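Kitchen and Workshop Tips: Before You Buy a Hand-Held Gripper

Every second flyer now promises a gripper that treats a plum like a baby bird. I'm not convinced. Sedidum quotes a jaw life of 2,000 closes, and Lamrani wants over 300 dollars for what looks to me like a fancy set of tongs. Fouad El Idrissi and I have a few habits for trying them out at home.

Use real fruit. A foam ball tells you nothing about a glossy apple.

Mix your sizes. A gripper that likes big oranges may be hopeless with small ones.

Pick a tray with a low rim and work near the edge, where the jaws get in their own way.

Put the tray on something soft. Hard benches flatter every gripper.
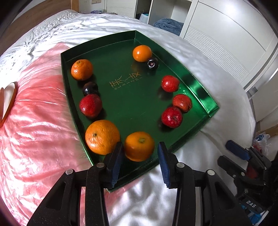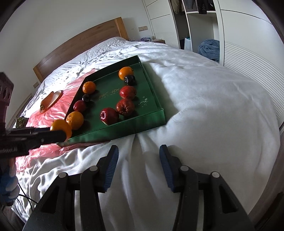 Both: oranges, apples and plums in the green tray, on the duvet.

Check the pads before you check the motor. Ribbed rubber looks grippy in the catalogue, but wipe it with a damp cloth and try again before you believe it.

Run the same fruit in the same order with each tool. Amr Zerouali swapped his plums halfway through and spent a whole evening praising the wrong gripper.

Look for bruises the next morning. Skin that seems fine at night can be brown by breakfast.

Don't pay extra for the Rarico colour kit. It's 69 dollars for trim.

Keep the receipt.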